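Glenys Ellery looks after the hand-held grippers at the Lamville shop, and she had a pair on the bench when I dropped by on Tuesday. "I start with the fingers," she told me.

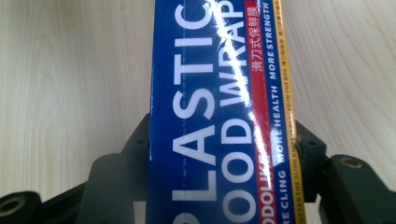 Plastic wrap box between the fingers

She likes a slick carton for checking grip. And the cables? "Leave slack — always!"

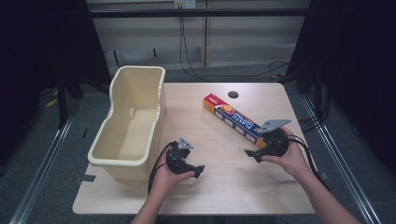

Both grippers at the table

Then come the pads, which she wipes before looking for nicks.

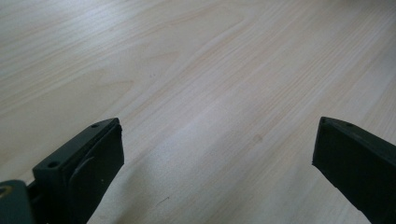
"Screws next," she said, reaching for her driver. "Snug, then stop."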